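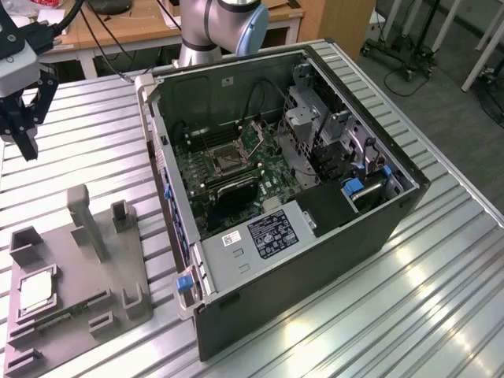 Hiếu Ung wrote to ask whether the narrow fingers would pick up a memory module without rocking it, as the wide ones on the older Ristura kept tilting the module toward the latch end. They will, if the pads are set square and the grip force is turned down from the factory setting. The steps are under Setup.

Ristura N Electric Gripper, Narrow Finger Version
Sold by Ní Chonaill Automation Supply
Made by Geltarell
Price: $2,866
Availability: In stock, ships from our warehouse
Updated Monday, November 28, 2022

Overview

The Ristura N is a two-finger parallel electric gripper for small arms. It is meant for handling parts in tight spaces, such as computer boards, connectors, small housings and trays. The body is the same as the standard Ristura. The fingers are longer and narrower, and the pads can be changed without taking the fingers off.

We tested it on desktop computer assembly, with the tower on its side and the side panel off. That job is a fair one for a narrow gripper. The memory slots run close together, the drive cage stands up beside the board, and the processor socket has a raised bracket and lever to stay clear of. Parts were picked from a gray 3D-printed fixture tray, with the processor in a square recess and the memory module in a long slot.

What's in the box

Ristura N gripper body
One pair of narrow fingers
Two pairs of soft pads
One pair of hard pads
Wrist adapter plate (choose the arm when ordering)
Cable with locking connector
Hex keys
Printed quick start sheet

The controller is built into the body. You do not need a separate box. The power supply is not included.

Specifications

Type: two-finger parallel, electric
Gripper weight with narrow fingers: 1,000 g
Recommended part weight: up to 300 g
Position control: yes
Force control: yes, set in software
Part detection: yes, by finger position
Holds part on power loss: yes
Finger material: anodized aluminum
Finger color: black
Communication: Modbus RTU, digital I/O
Warranty: one year

The recommended part weight is for a friction grip with the soft pads. If your fingers wrap around the part you can go higher, but send us a drawing first.

How it compared

We ran the Ristura N against the standard Ristura and the Caltberg K2 in September. All three were run on the same arm with the same fixture tray and the same taught positions, with the tool offset changed for each gripper. One job was to pick up a processor, carry it over the open socket and lower it. The other was to pick up a memory module and press it into its slot. The total across all three grippers was 161 trials.

Ristura N (narrow fingers)
Best of the three on memory. The fingers went down beside the module without touching the next slot. It was slower than the K2 on the open and close stroke, and you will notice that if your cycle is mostly picking and placing. On the processor it did well with the soft pads and poorly with the hard ones. The hard pads let the part turn slightly when one edge touched first.

Ristura (standard fingers)
Stronger feel and less flex under side load. Good for drives, brackets and anything with a flat side you can reach. The fingers are too wide for closely spaced memory slots. We had to leave the neighboring slots empty and fill them in a set order, and even then the last one was awkward. If your parts are out in the open, save the money and buy this one.

Caltberg K2
Fastest stroke, and the software is easier to learn. The force setting has only a few steps. The lowest step was fine for memory and more than we liked on the processor. The body is also taller, so the wrist sits farther from the part, and we had to slow the arm down near the end of the move to get the same repeatability. The K2 is a good choice for packing and sorting.

None of the three grippers pressed a memory module home reliably on position alone. We used the arm's force reading to decide when to stop pushing. If your arm has no force sensing, plan on adding a sensor at the wrist or a bit of spring travel in the fingers.

Setup

1. Bolt the adapter plate to the arm, then the gripper to the plate. The dowel pin goes on the cable side.
2. Route the cable along the wrist and leave a loop big enough for the last joint to turn both ways. Tie it down after you have jogged the joint to both limits.
3. Fit the pads loosely. Close the fingers on a flat gauge or a clean steel rule and tighten the pad screws while it is held. The pads are now square to each other.
4. Enter the tool offset and the weight. Use the figure above and add the weight of the part when it is held.
5. Turn the grip force down to the lowest setting and raise it one step at a time until the part stays put while the arm moves at full speed.
6. Save the setting under the part name. The gripper stores settings by name and the arm program can call them.

For memory modules, grip by the two short ends if your stroke allows it, or by the faces near the top edge if it does not. Keep the pads off the contacts.

For processors, grip the edges of the package and keep the pads above the contact side. Approach straight down. Teach the position above the socket first, with the lever up, and check the clearance from the sides as well as from the front. The retention bracket is easy to catch with a finger tip when the wrist is rotated.

Notes on fixtures

A printed tray is enough for trials. Leave room around each part for the finger tips, and make the recess deep enough that the part does not shift when the first finger touches it. Ours needed a second print, as the walls around the processor recess were too high and the pads landed on the plastic. We send the tray file free with any Ristura order. Ask for it in the order notes and say which memory length you use.

Do something about static before you handle live boards. The standard soft pads are not conductive. Conductive pads are listed under Accessories.

Clamp the computer case. Pressing in memory pushes the whole case along the bench if it is only resting there, and your taught positions go with it.

Camera use

The narrow fingers block less of the view from a wrist camera than the standard ones do. We also used a fixed camera to check the approach. Bare aluminum benches throw bright reflections, so set exposure with the bench lights on and do it again if you move a lamp. A matte mat helps if you are finding parts by edge.

Accessories

Soft pads, pair
Soft pads, conductive, pair
Hard pads, pair
Blank fingers for machining, pair
Standard-to-narrow finger kit (fits any Ristura body with the four-screw carriage)
Cable extension
Adapter plates for other arms

If you already own a standard Ristura, check the carriage before you order the finger kit. Early bodies have two screws per finger and will not take it. Geltarell will swap the carriage for a fee, and the gripper has to go back to them for that.

Questions we get

Can I run two on one arm?
Yes, with a dual plate. Watch the total weight. Small arms run out of payload quickly with two grippers on the wrist.

Can it turn a screw?
No. It can hold a driver, but the pads will slip before most case screws come loose.

Will it work the latches inside a case?
Sometimes. Sliding latches are fine with the finger tips closed. Latches that need a squeeze and a pull at the same time took us too many tries to recommend it.

Can I borrow one?
We keep one demo unit for loan within the continental US. The loan is two weeks and you pay shipping both ways. Please send it back with all the pads, used or not.

Returns

Unused grippers can be returned within 30 days in the original box. Machined fingers and opened pad packs cannot be returned. Call or write before sending anything back so we can give you a return number.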